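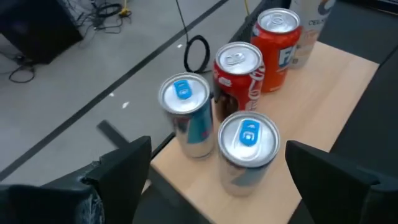
木桌上的几罐饮料，银色那两罐的拉环是蓝的

减咖啡因第三周，今天终于有力气坐下来写一串。先说清楚我不是什么自律博主，我是那种会在半夜一点打开冰箱站着喝完一罐再回去改稿的人。想看打卡表格的可以划走了，这里没有！

背景：我做字幕翻译，在家接活，作息基本由交片时间决定。去年八月赶一部航海纪录片，全片三十几集，术语多到想哭，那个月我把能喝的都喝了一遍，速溶、手冲、浓茶、功能饮料，混着来。片子交了，习惯留下了。

到今年春天已经是这样：早上起床一杯，坐到电脑前一杯，午饭后一罐，下午四点左右再一杯，晚上看情况。“看情况”的意思是基本都有。

真正让我想减的不是什么体检报告哈，是手。打时间轴的时候要按快捷键卡句子开头，我发现自己老是提前按，一集下来要回头修好多条。跟我搭档校对的Cadi Voyle很委婉地发消息说：你最近的字幕都好着急啊，人还没张嘴字就出来了。

我盯着这句话看了半天，然后去泡了杯咖啡压压惊。

第一个错误：一口气全停。我当时想得特别美，周五晚上交完片，周末两天熬过去，周一焕然一新。结果周六中午开始头疼，那种从眼眶后面往外顶的疼，窗帘都不想拉开。周日躺了一天，刷了一整季别人翻的剧，还在心里给人家挑错，脾气差得要命。

周一早上我走到楼下咖啡店，店员问要什么，我说大杯，她问热的冰的，我说快的。

第一次尝试就这么没了，前后没撑过三天。

后来跟Osian James聊这个，他以前在餐厅后厨干过，说他们那儿谁突然不喝咖啡了全厨房都看得出来，因为那人会对着一把葱发火。他的办法很土：先别管总量，把最晚的那一杯往前挪。晚上十点挪到八点，八点挪到六点，一次挪一点，挪到自己觉得烦为止，停几天再挪。

这个我做到了！主要是它允许我继续喝，心理上没有那种被没收东西的感觉。

挪的过程里我才意识到，我晚上那杯根本没在提神，就是个仪式。烧水、拿杯子、站在厨房发五分钟呆，回来接着干活。我要的是那五分钟。所以现在十点照样烧水，泡的是大麦茶，或者干脆就喝热水（我妈知道了一定很得意）。

说到替代品，试过的随便聊几句，全是个人口味，别跟我吵。

大麦茶：稳，便宜，凉了也能喝，缺点是泡久了有股饼干渣味。我后来改成小锅煮，煮开关火闷一会儿，香很多。

菊苣根粉：买的时候看评论都说像咖啡。像是像的，像咖啡的远房表哥，坐在一起吃饭会有点尴尬的那种。加牛奶会好一些，加燕麦奶更好。我现在一周喝一两回，谈不上喜欢，就是杯子里有个深色的东西会让我安心。

低因咖啡豆：我买的是Lilberg的一款中深烘，一包200克，香味挺厚的，手冲有点平，做奶咖很可以。我把普通豆和它对半混，再慢慢把低因那一半加多，这个办法是Toshio Aoki教我的，他在家自己烘豆子，听说我要戒的时候表情像听说我要搬去月球。但是他真的帮我配了几小袋不同比例的，还用铅笔在袋子上写了顺序。谢谢Toshio老师！

气泡水：下午四点那个坎全靠它。我发现我馋罐装饮料，馋的一大半是开罐那一声，还有第一口冲鼻子的劲。冰的气泡水挤半个青柠，能骗过去七八成。剩下两三成骗不过去，那就忍一忍，或者吃块饼干。

功能饮料：还在减，没有断。说断了是骗人的。它最麻烦的地方是甜，咖啡我本来就喝不加糖的，所以减咖啡只是犯困，减这个是又困又想啃桌角。目前的规矩是工作日白天可以有，晚饭之后不碰，便利店冰柜前不停留超过一首歌的时间。

中间有人在评论区问为什么不直接换成浓茶。朋友，浓茶也有的呀！我第二周就踩了这个坑，早上泡一大壶Kadik的红茶，一边喝一边觉得自己好健康，下午手又开始抢拍。茶包在壶里泡了一上午，倒出来那个颜色我都不好意思说。

再说说睡觉，这部分好多人私信问。

头几天睡得更差。躺下倒是容易困了，但三四点会醒，醒了特别清楚，脑子里循环播放白天翻过的句子。有一晚我躺着把一句台词改了六个版本，早上起来一看第一个最好。

到第二周后半段才慢慢好起来。我没戴手环也没记分数，就凭感觉：闹钟响的时候，我会知道它是闹钟了。以前它响的时候我总以为是视频里的声音，会在梦里找时间码。

梦也变多了，还都很琐碎。最长的一个是在超市排队退一把伞，队伍前面全是我小学同学。没有寓意，就是退伞。

早上怎么办？这是我现在最大的难关。起床那杯我完全没动，还是全咖啡因，还是大杯。Thibault Rey（以前的室友，现在跑去Zarkach那家做后期了）说我应该起床先喝水，过一个小时再喝咖啡。我试了，那一个小时里我做的事情是：坐在那儿等咖啡。水倒是喝了，效率为零，还把他的消息设了免打扰。

所以我的立场是早上那杯归我，谁也别来谈判。

走路这件事倒是意外管用。下午困到眼皮打架的时候下楼绕一圈，我住的小区后面有条河，走到桥那头再回来。有天手机显示3,055步，我还挺得意地截图发给Cadi，她回我：这是一上午去洗手间的步数吧。不过她第二天自己也下楼走了，我看见她发的鸭子了。

走回来不一定精神，但至少屁股离开过椅子，再坐下去看那句翻不动的台词，会觉得也没那么面目可憎。

写字幕的朋友可能会关心产量。第一周掉得很惨，平时一下午能过完的一集拖到了晚上，还漏翻了一块路牌。第二周差不多追平。这周正在做一部讲做乳酪的片子，速度和以前一样，回头修时间轴的次数少多了，Cadi说人物终于张嘴之后才说话了。我把这句话抄在便签上贴屏幕旁边了，是今年收到的最高评价。

顺便抱怨一下，乳酪片真的不适合在减糖减咖啡因的时候翻。每一集都有人把热面包掰开，往上面抹东西，慢镜头，还带声音。我翻到第二集就下楼买面包了。

花钱这边我随手算过一笔，只算在外面买的、不算家里的豆子，上周花了55块。再往前的账单我没敢认真翻，翻到一半心口疼，关掉了。总之少了很多，多出来的钱一部分变成青柠，一部分变成了一只Coutinho的小搪瓷壶，奶白色，烧水的时候盖子会哒哒响。你们别说，我知道，省钱省出一只壶。

也有没解决的。社交场合很难。朋友约见面默认就是咖啡店，下午三点，大家点完看着我，我说来杯热牛奶，全桌安静了一下。现在我会主动约上午，或者约吃面。面馆没人问你要不要续杯。

还有赶稿夜。上周四客户临时改了片尾，十一点半发来新文件，早上要。我在厨房站了好久，最后还是喝了半杯。半杯！第二天没有接着喝，我觉得可以算过关，你们觉得不算也行，反正喝都喝了。

以前我遇到这种情况会直接放弃，想着既然破了就破到底，然后连喝一礼拜。这次就当那半杯是那天的天气，下过雨，过去了。

Osian看完草稿说我写得太像励志文，让我加点难听的。好的：前两周我对快递员、对我妈、对一个打不开的酱瓶都不太友善。酱瓶最后是用勺子撬开的，瓶盖现在还是歪的。对我妈我道过歉了，她说没发现有什么区别。

几个常被问到的，一起回：

头疼了多久？突然全停那次疼了两天，慢慢减的这回只有一点闷闷的，下午洗个热水澡会舒服些。

要不要吃什么补剂？我没吃，也不懂，别问我，有基础病或者在吃药的先去问医生。我就是一个翻字幕的。

会不会变胖变瘦？没称。我家秤的电池被我拆去装键盘了。

低因豆贵不贵？比我平时喝的贵一点，混着喝下来能接受。混豆记得分两个罐子放，我第一次混完忘了贴标签，有天下午喝了一杯以为是低因的，然后把整个厨房擦了一遍。

有没有记录模板？说了没有表格！硬要说的话，我在日历上给晚饭后没喝的日子画个小点，漏画了也懒得补。

接下来打算动下午四点那杯。现在是一半低因，想在月底前换成全低因，换不成就下个月接着换。Toshio说他又烘了一批，让我周末去拿，顺便把欠他的密封罐还回去，我得先找到盖子在哪儿。

就写到这儿，水开了，壶在哒哒响。评论区欢迎推荐好喝的无咖啡因饮料，菊苣粉不用再推荐了，我还有大半袋。

补一条：好多人问大麦茶怎么煮。小锅，一把大麦，水多放点，大火煮开以后转小火再煮几分钟，关火盖着，放到能喝的温度再滤。想要香一点就先干锅炒一炒，人不要走开，我走开过，锅底那块黑的到今天还没刷掉。

再补一条：推荐荞麦茶的看到了，已经下单，到了来汇报。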